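**Pegboard toys** are playthings in which small pegs are fitted into, or stand up from, a flat base. The group takes in peg mosaics, peg-and-hammer benches, sorting boards and, in a looser sense, the studded base plates used with building bricks. They are sold for home use and are common in preschools and in hand therapy.

## Origins

Boards with rows of holes were in use as games and counting aids long before they were made as toys. Turned wooden pegs were cheap for any workshop with a lathe, and small firms often made them from offcuts. The Miretti workshop in Berndale sold a board with 37 holes and a cloth bag of dyed pegs, mostly to schools. A later version had 128 holes and came with printed pattern cards, which were laid over the board and pushed through.

Molded plastic changed the trade. Pegs could be made in one piece with the base, so that the base itself became a part to build on. Tevine, a Miretti competitor, dropped loose pegs from its range altogether and sold only studded plates and blocks.
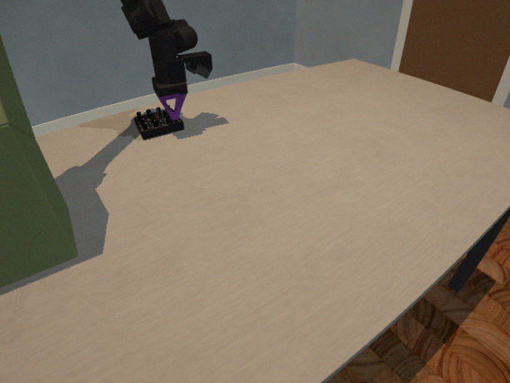 *Inna Derkach*

## Types

**Loose-peg boards** have holes and separate pegs. The fit matters a good deal: a tight peg frustrates small children, and a slack one falls out when the board is lifted. Wooden boards also swell in damp rooms, and older sets often need light sanding.

**Fixed-peg boards** have upright pegs over which rings, beads or tiles are placed. Stacking and sorting sets belong here, as do the boards used for melting beads, where the pegs are short and closely spaced.

**Studded bricks and plates** grip one another by friction. They are usually treated as construction toys, but catalogs have long listed them beside pegboards – the Chornovol catalog put both under "table toys" and gave them over 21 pages.

## Use in teaching

Teachers use pegboards for counting, color matching and copying patterns. A common exercise has one child build a short row while another repeats it on a second board. Boards with an even grid are also used to introduce multiplication, as rows and columns can be filled and counted.

In hand therapy the task is often timed. The patient moves pegs one by one from a dish to the board and back again, first with one hand and then with the other.

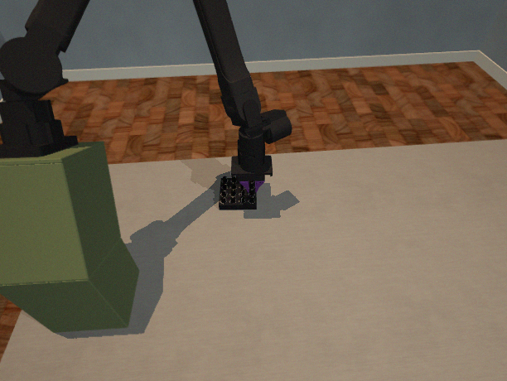 ## Care and safety

Plastic pegs can be washed in warm water with mild soap. Wooden ones should be wiped with a damp cloth and dried at once. Small pegs are a choking hazard and are not suitable for children under three.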